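Mesa de doblado Pasik: manual de montaje y uso
Sección 4. Preparación del puesto y doblado de camisetas

Esta sección se aplica a las mesas con tablero acolchado verde. Si su mesa lleva tablero liso, pase a la sección 5. El montaje de las patas y la nivelación deben estar terminados antes de empezar.

4.1 Preparación del tablero

1. Coloque la mesa sobre un suelo firme y plano, con espacio libre para pasar por el lado de trabajo.
2. Pase la mano abierta por todo el acolchado. La superficie debe quedar tensa, sin bolsas ni arrugas. Si encuentra alguna, afloje los tensores de la cara inferior, estire la tela hacia el borde y vuelva a apretar.
3. Limpie el tablero con un paño apenas humedecido. Deje secar antes de poner ropa encima.
4. Si va a usar el panel lateral tapizado (ref. 430), colóquelo en vertical junto al extremo derecho del tablero, con el bastidor de madera bien apoyado.
5. Retire de la superficie todo lo que no vaya a utilizar. Los cables sueltos se recogen hacia el borde trasero y se sujetan por debajo.

Nota: el panel tapizado no es un soporte. No cuelgue perchas ni apoye en él pilas de ropa.
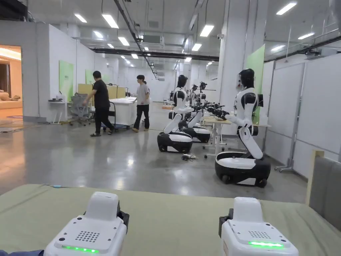
6. Compruebe la altura. De pie, con los codos doblados, los antebrazos deben quedar un poco por encima del tablero. Ajuste las cuatro patas a la misma marca.
7. Pegue las marcas de cinta que vienen en la bolsa 297. Van en el borde trasero, de modo que se vean por encima de la prenda mientras se trabaja. Presione cada marca durante unos segundos.

PRECAUCIÓN: no use disolventes ni quitamanchas sobre el acolchado. Pueden decolorar la tela y pasar el tinte a las prendas claras.

4.2 Extender la camiseta

1. Separe la ropa por colores. Las prendas oscuras sueltan pelusa que luego se ve en las blancas.
2. Tome la camiseta por dos puntos opuestos y levántela sobre el tablero.
3. Separe las manos hasta que el borde superior quede casi recto. La parte de abajo caerá en pliegues; no hace falta corregirlos todavía.
4. Revise los dos extremos. Si la tela se ha enrollado junto a uno de los puntos de agarre, suelte ese lado y vuelva a tomarlo más cerca de la costura.

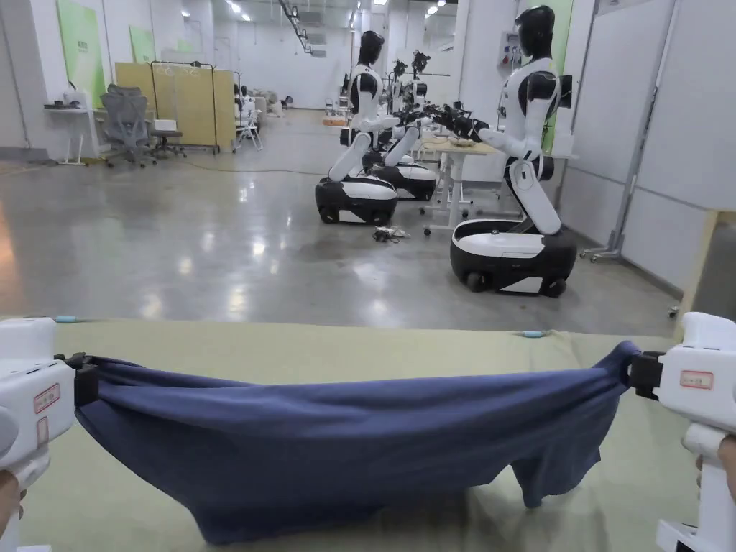

5. Baje la prenda despacio, apoyando primero la parte que cuelga. Mantenga la tensión hasta que toda la tela descanse sobre el acolchado.
6. Alise desde el centro hacia los lados.
7. Compruebe que las mangas no hayan quedado debajo del cuerpo.

Nota: en tejidos de punto fino, reduzca la tensión. Un estirado excesivo deforma el cuello y deja marcas en los bordes.

4.3 Doblado

1. Ponga la camiseta boca abajo, con el cuello hacia el borde trasero.
2. Doble un costado hacia el centro y devuelva la manga hacia fuera. Repita con el otro costado.
3. Suba el bajo hasta la mitad y doble una vez más.
4. Dé la vuelta a la prenda y pásela a la pila.

PRECAUCIÓN: no apile ropa en las esquinas delanteras del tablero. Se cae al extender la prenda siguiente.

4.4 Recambios

Funda acolchada verde: ref. 1.899
Juego de tensores: ref. 3.304
Marcas de cinta: bolsa 297

Los recambios se piden al distribuidor Prolico indicando la referencia y el número de serie de la mesa, que figura en la etiqueta de la cara inferior.

Revisión del manual: octubre de 2024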